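Restico Home Help – Furniture & Storage

Best way to paint a dark chest of drawers white without it going yellow or sticky?

Posted by Senora

Hi all! I picked up a solid old chest of drawers in January for 40 dollars and I am so excited to get started on it. It's a very dark reddish brown, shiny all over, and built like a tank. I want it bright white for the guest room, top included.

My one worry is that my last white project (a nightstand) looked great for a few weeks and then went blotchy. Pinkish brown patches came up through the paint, and anything I set on top stuck to it. I had a lamp welded to that thing. I used leftover wall paint and no primer, so I have a pretty good idea where I went wrong, but I'd love to hear how you all do it. Do I have to strip it down to bare wood? And can I get away with a brush? I don't own a sprayer and don't want to buy one for one piece.

Viewed 1,859 times

2 replies

Posted by Mathebula
Marked as helpful

Oh, you are going to love this project! A dark chest in white is one of the best makeovers there is, and no, you don't have to strip it. A brush and a small foam roller will do the whole job.

The pink patches are tannins, or old stain, coming up through the paint. More coats of paint won't hold them back, however many you put on. You need a stain-blocking primer, and on reddish wood I go straight to the shellac kind. It smells strong, so open the windows and keep it away from any flame, pilot lights included. It dries fast and it really does the trick.

The sticking came from the wall paint. Most of it never gets hard enough for furniture. Look for a cabinet and trim enamel, water-based, in satin or semi-gloss. Oil-based white is lovely and smooth but it yellows, especially in a dim room, so I'd skip it for a guest room.

My order of work:

1. Take the drawers out and number them on the back in pencil. Old drawers often fit only their own slot. Take off the knobs and put the screws in a jar.

2. Wash everything with a degreaser, then wipe it down with clean water and let it dry overnight. Years of furniture polish will ruin a paint job faster than anything else.

3. Sand lightly, just enough to kill the shine. One caution: if the piece is old enough that it might have lead paint under the finish, test it before you sand.

4. Prime, two thin coats. If you see a pink spot after the first, dab that spot again before you go on.

5. Paint the sides and drawer fronts first. Roll it on, then drag a nearly dry brush through it in one long stroke, and leave it alone! Going back over half-dry paint is where the ridges come from.

6. Do the top last and give it an extra coat. It takes all the wear, and on a white piece every dent and roller mark shows up there, so fill and smooth it before you prime. A plain wall in a soft grayish tan behind it sets off the white beautifully.
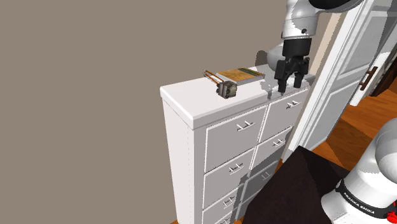
7. Wait. I know, I know – but enamel that feels dry in an afternoon is still soft underneath. Give it a few weeks before you put a lamp on it, and go easy with the drawers until then. Check the can for the full cure time.

For sandpaper, I use 220 before the primer and 300 or thereabouts between coats, whatever the store has that's close. Wipe off the dust every single time.

Don't paint the drawer runners or the inside edges where the drawers slide. Rub them with a bit of plain candle wax and they'll glide like new.

Please come back and show us the guest room when it's done!

Posted by Odus

I just used a spray can on mine and it was fine. Took a lot of cans though. Do it outside, but not on a windy day, and not under a tree (I found out).

Also +1 on the wax.

Posted by Senora

Thank you both, this is so helpful! Shellac primer it is. I'm numbering the drawers tonight, and I already found one that somebody before me had put in the wrong slot – no wonder it jammed! Mathebula, one more thing if you're still around: does the primer need a special brush, or can I use a cheap one and toss it?

Posted by Mathebula

Cheap one and toss it. Save the good brush for the enamel.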